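Desktop Teardown and Parts Reuse: Frequently Asked Questions

Gulis Computer Reuse takes in retired desktop computers from homes, offices and schools, strips them, and sells or passes on the parts that still work. These are the questions we get most often at the front desk and by email. Answers were last gone over in May.

What kinds of computers do you take?

Desktop towers of any brand, small form factor desktops, and all-in-ones with an undamaged screen. Laptops go through our sister counter at Meltero and have their own drop-off form. We don't take CRT monitors or printers.

Does the computer have to work?

No. Tell us what you know about it, even if that is only "it stopped turning on." A dead tower often has good memory, a good drive or a good graphics card in it. Please don't tape the power button down or cut the cables off.

Is there a charge?

Up to 5 towers per visit are free for households. Businesses pay $8 per tower, which includes an itemized receipt. For larger lots, write to Sigita Paulauskas at the intake desk and she will send a quote.

Should I take parts out before I bring it in?

You can, but you don't need to. If you want to keep the hard drive, take it out at home or ask for it at the desk before you sign the intake sheet. After the sheet is signed the drive goes into the wiping queue and we can't pull it back out by name.

Please leave the drive carrier or caddy behind if you can. Carriers are specific to the case, and a tower without its carriers is harder to sell as a unit.

How do I open the case?

Shut the computer down, unplug the power cord, and press the power button once to drain what is left. Lay the tower on its side with the removable panel facing up. Some cases have thumbscrews at the back, some have a sliding latch, and some have both. If the panel doesn't move with light pressure, look for a second screw before pulling harder.

Where is the hard drive, and what does it look like?

In many office towers it sits in a drive cage, away from the expansion slots. Look for a carrier in a bright color, often blue, and for the SATA data cable. The drive's circuit board is on its underside. 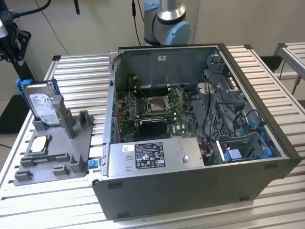
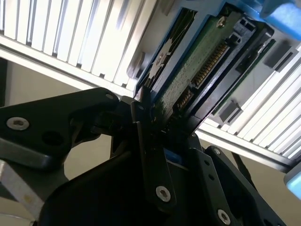
How do I get the drive out of its slot?

Unplug the data cable and the power cable first, holding each by the plug. Squeeze the two tabs on the carrier toward each other and slide it straight out. If your carrier has no tabs, check for screws on the side of the cage. To take the drive out of a plastic carrier, flex one long side outward until the pins come free of the screw holes.

Can I touch the circuit board on the drive?

Try not to. Hold the drive by its edges or by the carrier. Touch bare metal on the case before you pick it up, and set it down on something that doesn't build up static. A cardboard box is fine for the ride over. A wool blanket is a poor choice.

How is my data erased?

Working hard drives are overwritten in full and then checked. Drives that fail the overwrite or can't be read are shredded. Solid state drives get the manufacturer's secure erase command, and any that won't complete it are shredded too. You can ask for a certificate with the serial number on it. There is no extra charge for that.

Do you take the processor out?

Usually, if the tower isn't going to be resold whole. Processors are sorted and stored separately in trays. Once the chip is out, a board should get a plastic socket cover before it goes on a shelf. Bent contacts in an open socket are the main reason we reject boards brought in loose.

What about the power supply?

We remove it as a sealed unit, test it on a load tester and read the ratings off the label. We never open one, and you shouldn't either. The capacitors inside can hold a charge after the cord is unplugged.

Are the graphics cards worth anything?

Some are. Small cards from office machines sell for a few dollars and mostly go to people who need a second monitor output. If you brought one in and want to be paid for it, ask for the consignment form. Kęstutis Kazlauskienė handles consignment and prices cards in the morning.

How much of a tower gets reused?

It depends on age. By weight, nearly 97 percent of what we take in is either reused or sent on for metal and plastic recovery. The rest is mostly foam, labels and mixed plastics. We processed 800 towers last year.

Can I buy parts?

Yes. Tested memory, drives, power supplies and cards are on the shelves at the Evangelista Street counter. Empty drive carriers are in the bins by the door, sorted by case model. Bring your old one to compare, as carriers that look the same can differ by a few millimeters.

Parts carry a 30-day exchange. Keep the receipt and leave our sticker on the part.

Do you run classes?

The basic teardown class is held at the Derkivau workshop at 5 in the afternoon. Tools are provided. Wear closed shoes and leave bracelets and rings at home. Sign-up sheets are at both counters.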